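We are looking for participants for a study about how people learn a small hand skill when they are interrupted often. The study is done by the Perkberg learning group, and it runs through March in our rooms on the second floor of the Visser building.

Many adults want to learn something with their hands after work, for example knitting, soldering or calligraphy. They practice at the kitchen table, and then the phone rings or a child asks a question. We want to know what happens with the learning after such a break. Do people start again from the beginning, or do they continue where they stopped? There is not much written about this for adults older than 40, so we especially invite this age group.

**Who can take part**

- You are between 18 and 70 years old.
- You can read and speak simple English. It does not need to be perfect, mine is also not perfect.
- You can sit at a table for one hour.
- You have not taken part in our knot study last autumn.

Left-handed people are very welcome. In the last study we had only 17 of them, and this was too few to say anything useful.

**What you will do**

You come to us three times, with at least two days between the visits. At the first visit you learn a pattern of folding and tying from a printed sheet. While you practice, the study leader will stop you several times with a short task, such as a sum or a question about your day. At the second and third visit you do the pattern again, first without the sheet and then with it. Each visit takes 51 minutes, plus a little time for the forms. 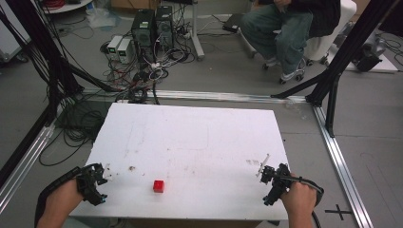 *Both hands at the table, with a small red cube on the board.*

You don't need to prepare anything at home, and please do not practice between the visits. I know this is difficult for people who like to do things well! If you did practice, only tell us, we will write it down and you can still continue.

**What you receive**

You receive 118 euros after the third visit. If you stop earlier, you are paid for the visits you made. Travel by bus or train is paid back when you bring the ticket. Coffee and tea are there, and the bakery Sovov across the street is open until 17:00.

**Your data**

Your results are kept under a number and your name is stored in another place. You may ask us to delete everything until the end of the study, without giving a reason.

**How to sign up**

Call Femke Kuipers at the Visser reception between 9:00 and 12:30, or leave a note in the box with your telephone number and the times which are good for you. Evening places are limited and they go first. For questions about the content, please ask for Joris Dierckx.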